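# Toy Animals, Sorted and Put Away

Version 2, last edited March 21, 2022

A set of notes and pictures on tidying small toy animals off a table and into a bin. It started as a folder kept for the Indmont play shelf and was cleaned up so that other people could use it. The Vedix and Rovard folders follow the same layout, so anything written for one should open the others.

## What is in the folder

- `pictures/` – 3,003 pictures, all of tabletops with toys, a bin, or both
- `animals.csv` – one row per toy, with a short name, a main color and a size class
- `sessions.csv` – one row per tidying session, with the table used and the order the toys went in
- `notes.txt` – free text, uneven, mostly written the same day

There are 54 sessions. Most are short. A session starts when the bin is set down and ends when the last toy is in, or after 60 minutes if it drags on.

## The toys

Farm animals make up most of the set – pigs, cows, horses, a few sheep. Names in `animals.csv` are plain ones such as `pig_pink`. Where two of us disagreed on the species, the row says `four_legged` and the color, and it stays that way. Please don't correct these from memory.

Size classes are `small`, `medium` and `long`. A toy is `long` if it won't lie flat across the short side of the bin. Those go in lengthwise.

Toys were put out standing or on their side. The column `start_pose` uses `up`, `side` and `other`. Heavy-headed animals tip over easily, so check the picture before trusting `up` in the December sessions, where the column was filled in afterward.

## Bins and tables

One bin per session. The `bin` column gives its color only. We tried a lidded box from Piątek early on and dropped it, and those sessions were removed from the count.

The tables have plain tops with no cloth. Shadows are left as they are. If you are cutting out toys by color, set your threshold with that in mind, mainly for the brown and gray ones.

## Known problems

- Two rows in `sessions.csv` have the same start time. Both are real sessions.
- `gray` and `grey` both appear in the color column. Search for both.
- The sheep were swapped for a new set partway through and kept the old names.

## Starting layouts

Each session has one picture marked `start` – the bin empty, the toys still on the table. The layout below has the pink pig on its side to the right of a blue bin, and a small brown animal standing to the left. It would be entered as `side` and `up`.
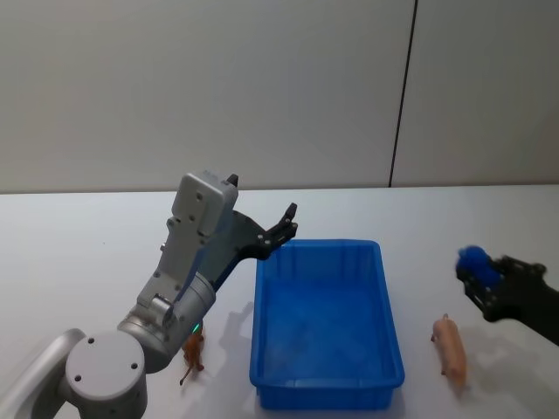 ## Using the files

Everything opens in a spreadsheet program. Keep the folder names as they are, because the paths in `sessions.csv` are relative. If you add a session, put it at the bottom and give it the next free number – don't reuse the gaps.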